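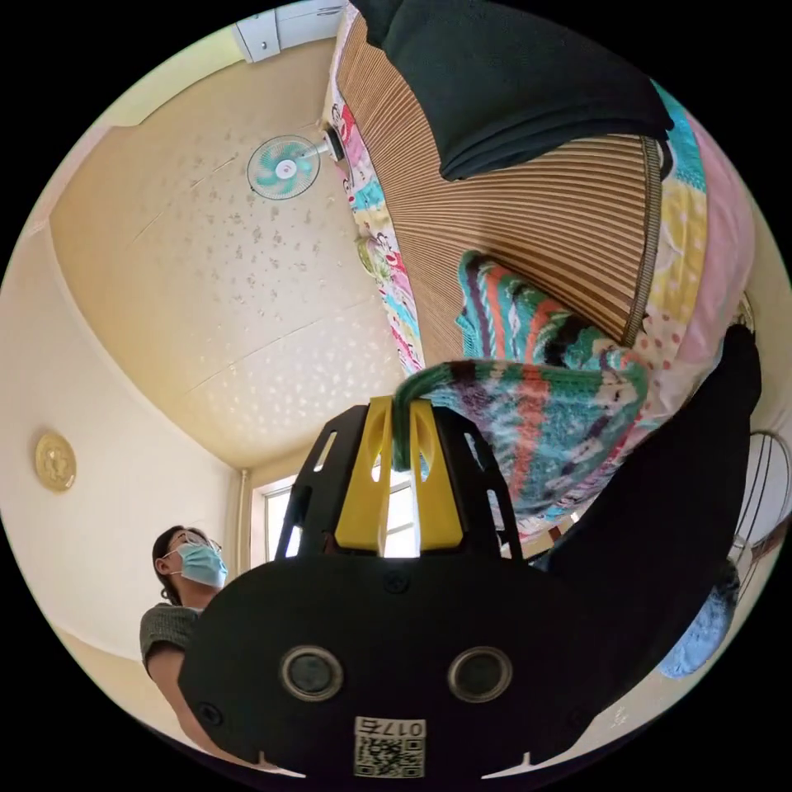
4. Setting Up the Chemical Storage Cabinet

The Prekoson 478 is a ventilated cabinet for flammable liquids. It is not a filing cabinet, a coat rack or a place to keep the good coffee, although our service department has found all three inside. Read this section before loading anything. It takes less time than the incident form.

4.1 Before you start

You will need two people, a spirit level, a flashlight and the keys. The keys are taped inside the envelope marked KEYS, which is taped to the back of the cabinet, which is why you should look for them before pushing it against the wall.

Check that the floor can carry the load. An empty cabinet weighs 271 pounds. A full one weighs considerably more, and a full one on a bad floor ends up in the room below.

CAUTION: Do not tip the cabinet to move it. Use a pallet jack and keep the doors locked until it is standing where you want it.

4.2 Positioning

1. Choose a spot at least 18 feet from any open flame, hot plate or oven. If your lab is smaller than that, call us and we will talk about a different cabinet.

2. Keep it out of the exit route. A cabinet that narrows a doorway "only a little" narrows it a great deal when everybody wants to leave at once.

3. Set the cabinet down and adjust the four feet until the level reads true from front to back and from side to side. The doors close by their own weight. On a sloping floor they will also open by it.

4. Tighten the lock nut on each foot.

Note: If the doors rub at the top, the feet are the problem. Please do not file the doors. Replacement doors are listed in Section 9 and the price tends to upset people.

4.3 Connecting the vent

5. Remove the metal plug from the upper vent opening. Put the plug in the bottom drawer, where you will be able to find it if the vent is ever taken out of service.

6. Slide the Sandberg collar over the opening until it clicks. It clicks twice. After one click it looks finished and leaks.

7. Attach the duct and secure it with the clamp provided. Duct tape, despite the name, is not approved for this.

8. Switch on the extraction fan and hold a strip of tissue near the lower air inlet. The tissue should be drawn gently toward the cabinet. If it hangs there doing nothing, go back to step 6.

4.4 Grounding

9. Fasten the green cable to the stud on the left side panel, and the other end to your building ground. A water pipe doesn't count unless your electrician says so in writing.

10. Have the connection tested by a qualified person. Owning a multimeter does not make anyone qualified.

4.5 Loading

11. Put the heaviest containers on the bottom shelf and nothing at all on the roof. The roof is slightly sloped. We sloped it on purpose, and customers have responded with rubber mats.

12. Leave 2 inches between the containers and the back wall so air can move.

13. Never store acids with solvents. If you were about to, please stop and read Section 6 from the beginning.

14. Label every container with its contents, the owner and the month it was opened. "Misc." is not a chemical. Neither is "Ask Hedvig," and Hedvig Grønli, who wrote the first edition of this manual, would like her phone to stop ringing.

15. Fill in the inventory card and slip it into the holder on the right-hand door. Labs that use Dateo labels can stick the summary sheet straight onto the card.

CAUTION: The doors must stay closed between uses. The wedge that came with your last cabinet should go in the trash.

4.6 First check

Leave the loaded cabinet overnight with the fan running. In the morning, open both doors and look for drips, leaning bottles and any smell you can identify. Let the doors go from fully open. Each should shut and latch in around 18 seconds. If one slams, turn the damper screw a quarter turn clockwise and try again.

Write the result on the first line of the Drollari service log supplied with the cabinet. The remaining lines are for the monthly checks described in Section 5, and filling them all in ahead of time with the same pen is something inspectors do notice.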